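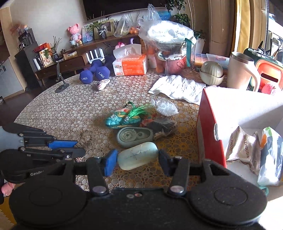
Fingers open round the soap, left pad blue, right pad navy.

gearloose_gil
Right, I've got the hand-held gripper going again after a fortnight of it sulking, and I'd like a sanity check on the pads. The right one had gone shiny so I swapped it for a navy one out of the Trelix spares bag. The left is still the original blue. Now it grips fine on the dumbbells but the soap creeps round when I lift it. I've done 60 lifts and dropped it more times than I'd like. Do I need to change both?

baysal_bodger
Yes, change both! Two different rubbers will never let go at the same moment. I learnt that on our cell at Gilstead, where one odd pad had parts twisting every time — drove me up the wall until I fitted a matched pair.

pivot_pin87
Not convinced. Mine have been mismatched since May and they've done 900 closes without bother. Soap's a rotten test piece anyway, it leaves a film on everything. Have you wiped the pads? Warm water, drop of washing-up liquid, dry them properly.

gearloose_gil
I wiped the blue one on Thursday. Not the navy one, as it was new. Hmm.

pivot_pin87
Well there you go. New ones come with a sort of powdery coat on them. Mine did, at least.

trirosgate_tinkerer
Before anybody buys anything, check the rivets on the linkages. Close it on nothing and waggle each fingertip sideways. If one finger has more play than the other, the soap will swing towards it whatever rubber you've got on.

baysal_bodger
Fair point about the rivets, but I'd still match the pads. They cost next to nothing.

gearloose_gil
OK, washed the navy one and did the waggle test. Right finger is definitely looser, mostly at the lowest joint. The soap creeps less than it did but it still creeps. Is there a way to nip those rivets up without locking the finger solid?

trirosgate_tinkerer
Tiny taps, finger moving the whole time, and stop the second it feels stiff. Drop of light oil after — keep it well away from the pads!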